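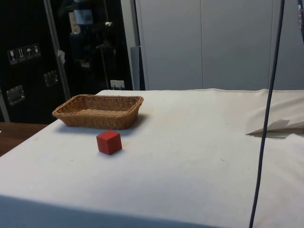
Setting Up a Basket and Cloth for Block Sorting

Lellville Activity Notes, February
Prepared by Ok-hee Ma

These notes cover the table setup for put-in-the-basket work with small blocks. They deal with the cloth, the basket and the starting positions. Storage of the full block set is covered separately.

What you need

One table with clear space on all sides
One plain off-white cloth, larger than the tabletop
One shallow rectangular wicker basket
One solid-colored block, red for the first round
Lint roller or soft brush

Lay the cloth

Brush the tabletop before the cloth goes on. Grit under the fabric makes small bumps, and a block set down on a bump will tip. Spread the cloth from the back edge toward the front and let the extra hang over the sides. Smooth it from the center outward with the flat of your hand. A shallow crease along the back can stay. Creases in the middle third should be pressed out.

Faint specks and light smudges do not affect the work. Replace the cloth when marks are dark enough to be mistaken for a small object. Ours is a Brophy cotton cloth, 196 cm on the long side, washed warm and ironed while still slightly damp. Do not use fabric softener — it leaves the surface slick and the basket slides when bumped.

Choose the basket

Use a basket with sloped sides and a rolled rim. Cut cane ends on an open rim catch on sleeves and on the cloth. The base should be flat and should not rock when you press on one corner. The Grorker basket we keep for this is 34 cm long. Deeper baskets are fine for storage but hide the block once it is inside, and younger children will reach in to check.

Run a fingertip along the weave before each use. Trim any raised strand flush with small side cutters. Do not pull it.

Place the basket

Put it left of center with the long side parallel to the back edge of the table. Leave bare cloth in front of it. If a left-handed child is working, mirror the layout.

Empty the basket completely. Turn it over and tap the base to clear out dust. 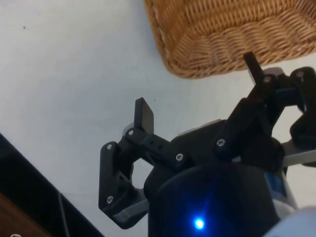
Place the block

Set the red block in front of the basket, slightly to the right, with a short gap of bare cloth between the two. The block should be clear of the basket wall on every side so that it can be picked up without touching the weave. Seat it flat on one face.

Start with one block. Add a second color only after 5 clean placements in a row. A clean placement means the block goes over the rim and is let go inside the basket. Dropping it from well above the rim does not count, and neither does sliding it up the side.

Lighting

Overhead light is enough. Soft gray shadows on the cloth are fine. If the shadow beside the basket has a hard edge, turn off any desk lamp or move it farther back.

Reset between rounds

1. Take the block out and return it to its starting position.
2. Square the basket to the back edge.
3. Smooth the cloth where hands have rested.
4. Check that no corner of the cloth hangs where a knee can catch it.

Storage

Fold the cloth in thirds, then roll it. Stand the basket on its base with nothing stacked on top; wicker under load goes out of square and the rim starts to open. The bin label is Gisanik 179, lower shelf.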